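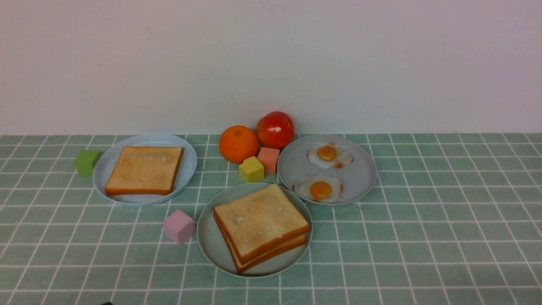 5. Faults during the breakfast task

This section is for the operator who stands at the table while the Tendgate two-arm set is working. Please read it before you start the task, and not when the alarm is already sounding. The alarm numbers are the same in the older Vuklow software.

5.1 Gripper stops at the egg (alarm 14)

The arm goes down to a fried egg, the fingers come to the edge of the white, and the program stops. The cause is almost always the height of the table. If the height was measured without the cloth, or with another cloth, the fingers arrive too low and press against the bread or the plate.

1. Press the yellow pause key on the pendant. Do not pull the arm by hand while the motors are on.

2. Look from the side, at the level of the table. The finger tips may touch the white of the egg, but they must not push into the bread under it.

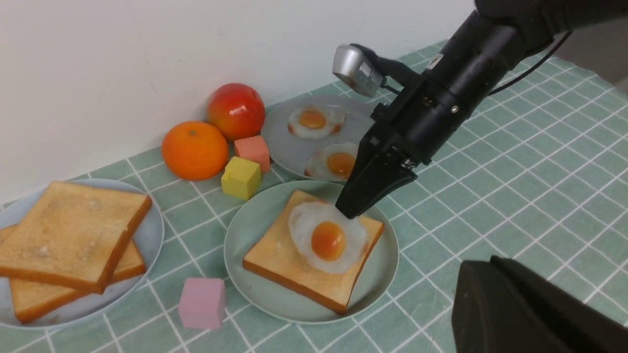 3. Choose Manual, then Z up, and raise the arm by 2 cm. Use the slow speed only.

4. Measure the table height again with the cloth in place. Enter the new value and press Store.

5. Press Resume. The arm repeats the last movement from its beginning.

Note: If alarm 14 comes back at the same place, the finger pads are probably worn. See section 7 for the change of the pads.

5.2 Gripper presses on the toast stack (alarm 39)

Alarm 39 means that the force on the fingers was over the limit for longer than the permitted time. It happens mostly with toast in a stack. When the slices lie at an angle, the top one can be higher than the program expects, and the arm continues down after the first contact.

CAUTION: Keep your hands away from the plate until the lamp on the base is white. During alarm 39 the arm still holds its force, and it can jump upwards when the force is released.

1. Press the emergency stop if the arm does not stop alone. Otherwise press pause.

2. Wait until the lamp is white. This takes roughly ten seconds.

3. Check the cable of the wrist camera. It must hang in a free loop and must not lie under the fingers or between the slices.
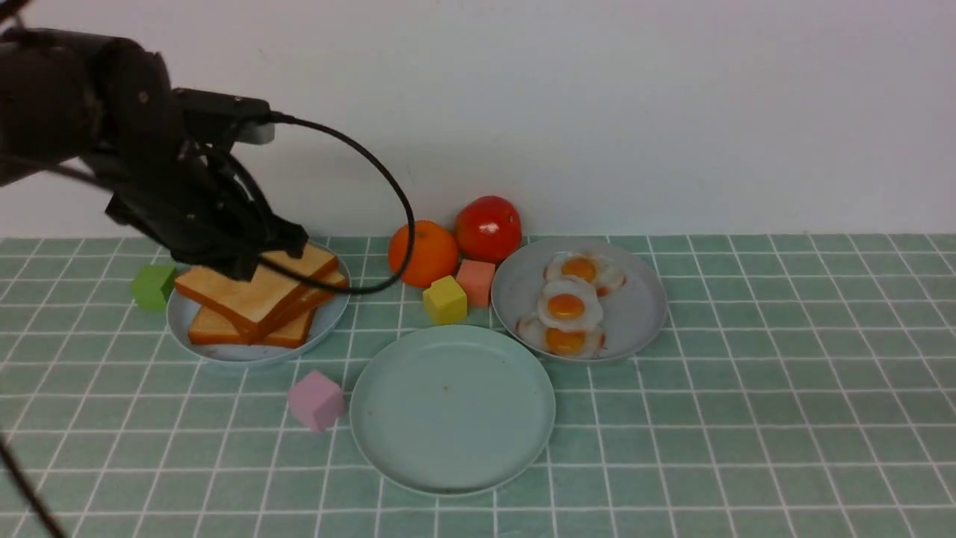
4. Release the force with the key Relax, and raise the arm in manual mode. Lay the slices flat again, or put new ones.

5. Open the menu Limits and read the value "Press count". When it is over 1,000, the force sensor must be set to zero again before the next run (section 6.3).

Note: Do not raise the force limit to make the alarm go away. In May we received two wrists back for repair, and in both the limit had been set to maximum. The repair of a wrist damaged in this way is not covered by the guarantee.

5.3 What to write in the fault book

Write the alarm number, which arm it was (left or right), and which food it was going to. Write also if the cloth or the plates were changed before the run. For questions about alarm 39 please ask Sverre Lindholm, for all other alarms Thirumalai Fernandes. Send a copy of the page together with the log file, as the log alone does not show the position of the plates.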